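Reheating coffee, yes or no?

kondeo_kate
1/16/24
OK settle this for me. I make a full pot at 6, drink one cup, and microwave the rest till noon. My sister says that's a crime. Is it??

pernerus12
Your sister's right, sorry! It goes bitter. Get a thermos and be done with it.

mapleporch
Disagree with pernerus12, thermos coffee tastes like thermos to me. I do 20 seconds at half power, stir, then 20 more. Been doing it for years and I'm still here lol

pernerus12
Half power doesn't fix old coffee, it's just slower old coffee. Make a smaller pot!

mapleporch
Agree to disagree. A thick mug helps too, I like the rounder ones.

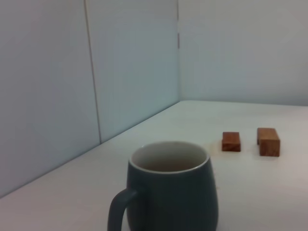
Re: Reheating coffee, yes or no?

kondeo_kate
Tried the half power thing this morning and I like it better than full blast. Still not telling my sister.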